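Thursday, April 30, 2026

Up at six, rain on and off until lunch. I want to get the well business written down while I still remember the order of it, because I will be asked at the meeting and I never tell it straight when I'm put on the spot.

The water at the Gurkbridge house has been leaving orange rings in the sink since January. I blamed the pipes, then the heater, then the new softener salt. Brayden Perron came out in the first thaw, ran the outside tap for a while, and said it was iron and there was no point changing anything in the house until I knew how much iron. He left me a bottle and a form. I put both on top of the refrigerator and didn't look at them for weeks.

The form went in at last, along with the bottle, and the numbers came back on Monday. Iron high, manganese a little high, hardness bad but no worse than anyone else's on the road. No bacteria, which was the one I had been losing sleep over. I read the sheet through standing at the mailbox and then again at the kitchen table. The iron figure had a mark next to it and the others didn't, except manganese, which had a smaller one.

I put it all up on the road association page last night, the sheet typed out line by line and a picture, and asked who else had been tested.

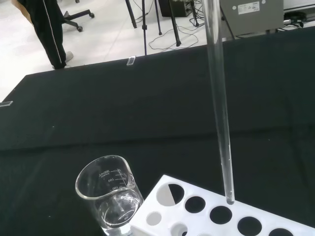 Mackenzie Doucette answered before I had even shut the laptop. Ours was done two springs ago and the iron was high then too, so don't let anybody tell you it's your pump. We put in an air injection filter and the toilets stopped staining inside a month, but you have to backwash it or it clogs. Ask what your flow rate is before you buy a thing. Also, the manganese is what turns the dishwasher black, it isn't mold, I scrubbed mine for a year.

That explains the dishwasher. I have been blaming the detergent.

I hadn't thought about flow rate at all. This morning I did the bucket test she described in a second message. You open the tap at the pressure tank, fill a bucket, and time it until the pump has been running steady for a few minutes. I used the feed bucket and the timer on the stove, with the kitchen door propped so I could hear it. First try I forgot to shut off the washing machine and had to start over. I wrote the result on the back of the lab sheet. It looks like enough for the smaller of the two filters, though I'd like someone else to check my arithmetic.

Called the Clorside office at nine. Waited on hold through the same piece of piano music 4 times. The woman who picked up was pleasant and told me the county doesn't handle private wells, only the town supply, and gave me a number for someone who does. That number turned out to be the fax. I called back and got a different person, who gave me a different number with two digits swapped, and that one worked. They will mail a list of licensed installers. I asked if it could be emailed and was told the list is on paper.

Tanner Lapointe stopped by before lunch to return the post driver. He looked at the well cap while he was here and thinks the gasket is the original one. He could turn one of the bolts with his fingers. He says a loose cap won't give you iron but it will give you earwigs, and sooner or later something worse. New gasket is 20 dollars at the supply place in Beaulieu. I'm going Saturday anyway for chick feed, so I wrote it on the list under the hose washers.

He stayed for soup. We talked about his mother's place, where they had to drill a second time and went down 300 feet before they got anything worth pumping. She paid for both holes. He doesn't recommend her driller and gave me the name so I'd know to avoid it. I put that in the notebook as well, with a line under it. 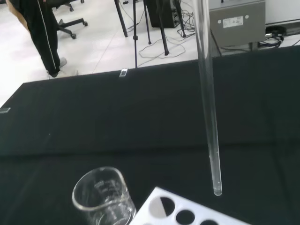

The iron itself is not going to hurt me, as far as I can find out. It stains and it tastes like a nail, and it will wear out the heater before its time. What bothers me more is how long I went on drinking it without looking. I would fill a glass at the sink, drink half of it at the window, and never once hold it up. With a clear glass tube like the one in the picture, round at the bottom and nothing to hide behind, I suppose I'd have noticed sooner. All my own tumblers are the green ones from my aunt. So tonight I took a plain jelly jar, filled it from the cold tap, and set it on a sheet of white paper on the counter. It looked perfectly clear when I poured it. Brayden says to leave it overnight, because the iron only shows its color after it has been in the air. I'll check before breakfast.

Filters. There are three kinds, if I have understood it. The softener I already own will take out a little iron, but it isn't made for as much as I've got and the resin will foul. The air kind, like Mackenzie's, has no chemicals but needs a drain line, and my drain is on the wrong side of the basement. The third kind uses a powder you mix up in a tank. Isabelle Kowalchuk had that one from Cludesus and sold it when she moved. I wrote to ask how she got on with it and whether she'd buy it again. No answer yet, but she only reads her mail on weekends. 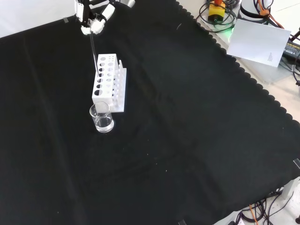

The drain could be moved. I went down with the tape measure after supper and it would mean going along the north wall and behind the shelves, 4 lengths of pipe and a few elbows. The shelves have to be emptied first. Most of what's on them is canning jars and paint, and half the paint is dried solid. I could do the pipe myself if someone held the other end. I would not try the electrical.

Fiifi Ayaaba has offered to come and help if I do it on a Sunday. I said I'd wait for the installer list before deciding, and he said that was fine, he's around all through May.

Other things. Brown hen still broody, took her off the nest twice. Peas are up on the fence side only. Paid the truck insurance. Need stamps.

The meeting is at seven on Tuesday. I'll bring the sheet, and copies if the library machine is working. Mackenzie wants everyone on the road to test in the same month so the numbers can be set side by side. I'd go along with that. I told her I'd do the knocking on our end, up as far as the culvert.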